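About us

Nakance is a small robotics workshop in Greenwood, and our door is open to the public every Wednesday from 2 in the afternoon. We started those afternoons because our neighbours kept stopping to peer through the window, and it seemed friendlier to let them in.

Pongsak Kamolrat and Chanida Ruangrit set up the first bench. Sunee Kaewmanee joined to look after the software, and Lamai Thaweesak runs the visits. She'll happily talk to a class of 30 about screws for an hour if their teacher lets her!

A visit begins at the bench with the hand-held grippers. We use them to show a robot how a job is done — you hold the tool, you do the job yourself, and the recording goes into our training set. Kids get the hang of it quickly. Adults tend to grip far too hard, then laugh, then ask for another go.
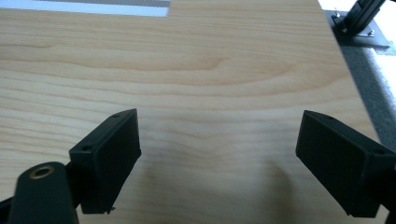 After that we move over to Livby, our own demonstration arm, and let it try the same kind of task. Some days it does beautifully. Other days it drops everything, and those are often the best afternoons, with the whole room guessing what went wrong and Sunee scrolling through the log to find out.

We love this part of the work. Visitors have recorded more than 2000 turns for us so far, and plenty of our favourite ideas came from someone at the bench asking a plain question.

Schools and community groups are welcome by arrangement, and we take a travelling kit to the Grollcombe library each November. Ask for Lamai when you call.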